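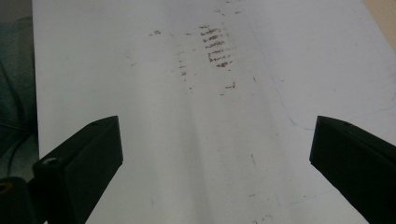 How does a holiday lighthouse work?

Have you ever stayed somewhere odd on holiday? A treehouse, perhaps, or a railway carriage with bunk beds in it? Well, all along the coast there are lighthouses where families can go and stay for a few nights, and they are some of the most brilliant places to sleep that anyone has ever thought of!

We're going to look at how an old lighthouse gets turned into somewhere you can have your tea, clean your teeth and go to bed. Our lighthouse is at Curnovness, which sticks out into the sea a short bus ride from the town of Nanbridge.

Why would a lighthouse need guests?

A long time ago, every lighthouse had keepers. They lived there all year round, often with their families, and they took turns to stay awake through the night and look after the lamp. If the lamp went out, ships might hit the rocks, so it was a very serious job.

Then lamps changed. They became electric, and after that they became automatic, so they could switch themselves on when it got dark and off again in the morning. The keepers weren't needed any more and they moved away. That left a lot of empty bedrooms by the sea!

Buildings by the sea get battered. Salt in the air eats away at metal, the wind pushes rain into every crack, and paint peels off in big curls. If a building stands empty, all this happens faster, as there's no one about to spot a drip or shut a rattling window. Guests pay to stay, and their money pays for paint, roof tiles and new window frames.

Where do you sleep?

Most people think they'll be sleeping right at the top. Sorry! At most lighthouses you sleep in the keepers' cottages, which are joined on to the bottom of the tower or stand just beside it. The top is where the lamp lives, and you wouldn't get much sleep next to that.

Curnovness has 2 cottages. They're called Skendstead and Farooqui. Skendstead is named after the reef of rocks you can see from the kitchen window when the tide is out, and Farooqui is named after the building firm that mended the roofs. Together they can sleep 10 people, if two of those people don't mind a sofa bed.

The walls are very thick. You could lie down on a windowsill with a book (lots of children do) and still have room for a cushion. Thick walls keep the wind out in winter and keep the rooms cool in summer. They also stop the wifi getting from one room to the next, so bring a board game.

Is the light still on?

Yes! Ships still use it, even though they also have satellites to help them find their way. The light at Curnovness flashes once every 9 seconds, all night long.

Every lighthouse has its own pattern of flashes. One might do two quick flashes and then a long wait. Another might flash red. A sailor can count the seconds, look the pattern up on a chart and know exactly which lighthouse it is, even on a night when there's nothing else to see. It's a bit like each lighthouse saying its own name, over and over.

Try this when it's dark in your bedroom. Take a torch and cover it with your hand. Uncover it for one second, then cover it up and count slowly to eight. Uncover it again. You are now flashing just like Curnovness! Then make up a pattern of your own and see if someone in your family can copy it.

The cottage bedrooms have extra-thick curtains, so the flashes don't keep you awake. Plenty of children leave a little gap in the curtains on purpose.

What about the foghorn?

A foghorn is a very, very loud horn that was sounded when it was too misty to see the light. Some of the old ones could be heard from miles out at sea. Imagine trying to sleep next to that! Many have been switched off for good, and the one at Curnovness is silent now. You can still go and look at it, and it's so big that a grown-up could crouch inside the trumpet part.

If you stay at a lighthouse where the horn still works, you'll find a little pot of earplugs by each bed.

How does everything get there?

Think about all the things your home needs. Water comes in through pipes. Dirty water goes out through other pipes. Electricity comes along a cable. Rubbish goes in a lorry.

Now think about a building on the end of a long, rocky point. It's much harder! At Curnovness, fresh water comes along a pipe that runs beside the track for 756 metres. Before the pipe was laid, the keepers collected rain from the roof and stored it in a tank under the yard. The tank is still there, and today the water in it is used for flushing the toilets.

There's no big sewer pipe out on the point, so the dirty water goes into a septic tank. That's a large container buried underground, where tiny living things called bacteria eat up a lot of the muck. Bacteria are very good at this, but they can't eat wet wipes or plastic toys, and they don't like bleach one bit. If you see a sign in the bathroom asking you to be careful what you flush, now you know who it's protecting!

Who gets the cottages ready?

Guests have to leave by ten in the morning, and the next family can arrive at four in the afternoon. That gives the cleaners six hours to sort everything out.

They strip the beds first and send the sheets to a laundry in Nanbridge. They scrub the bathrooms, empty the bins, wipe salt off the inside of the windows (it gets in somehow, even when they're shut) and hunt under the beds for lost socks. They check that the smoke alarms beep. Then they put out clean towels and a loaf of bread, and off they go.

The outside of the windows is a much bigger job. On a stormy day, sea spray can cover the glass so thickly that it turns white, and you can't see the sea at all.

Can you climb the tower?

At some lighthouses you can, and at some you can't. At Curnovness guests can go up with a guide once during their stay, as long as they're tall enough to manage the steps safely. The stairs go round and round in a spiral, and the last bit is a ladder, which is the best part.

At the top is the lamp room. The lamp itself is surprisingly small. What makes it so powerful is the lens, a huge glass shape made of ring after ring of carefully cut glass. Each ring bends the light a little, so that instead of spreading out everywhere it all goes the same way, in one strong beam. The rings make it look like a giant glass beehive!

You mustn't touch the lens, as greasy fingerprints spoil the beam. During the day the curtains in the lamp room are kept drawn too. Sunlight coming in through the lens could be squeezed into one hot spot, just like with a magnifying glass, and that could start a fire.

What should you pack?

A torch, as there are no street lamps on the point.
A warm hat, even in June.
Wellies or old trainers for the rock pools.
Binoculars, if you have some — seals often pop up near the rocks.
A notebook for drawing the ships you see.
Something for wet days, such as cards or a jigsaw.

Leave your kite at home if you're going to Curnovness. The gusts at the top of the cliff are too strong and sudden for it, and there are sea birds nesting on the ledges from spring until late summer.

Words to know

Automatic: able to work by itself.
Keeper: a person whose job was to live at a lighthouse and look after the lamp.
Lens: a piece of shaped glass that bends light.
Reef: a line of rocks at or just under the top of the sea.
Septic tank: a buried container where dirty water is partly cleaned.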